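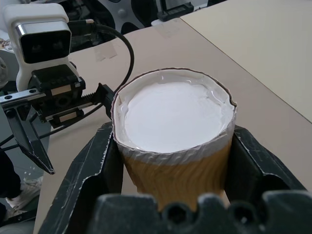
Progress report to the Daza fund: good practice for robots that carry open drinks

2 min read

We are past the halfway mark on the Ollent handling rules and it has been a really good stretch! The draft now has eight rules, and six of them have been agreed by both partner sites, Mumis and Adeo.

The rule that got the most talk is grip force on paper cups. A full cup with a sleeve gives way a little when two fingers close on it, and the liquid has very little room below the rim. Our wording now sets the grip by how far the cup goes out of round – much easier to check by eye than a number on a screen. Mumis tried the wording on 97 lifts and 85 met it, a lovely result for a first version.

The two rules still open are:

- how close people may stand to the table while an arm is holding a drink
- when worn gripper fingers must be changed. Adeo wants a fixed limit on scuffs and chips, Mumis prefers a check before each shift, and we are leaning towards the check.

Spending is on plan. We would like to move the printing money into a second round of lifts, this time with lids, and would be glad of your answer before the November meeting. The full draft will come to you with the minutes.

Ollent project team
2023-10-01

We use cookies to remember your settings. Accept | Manage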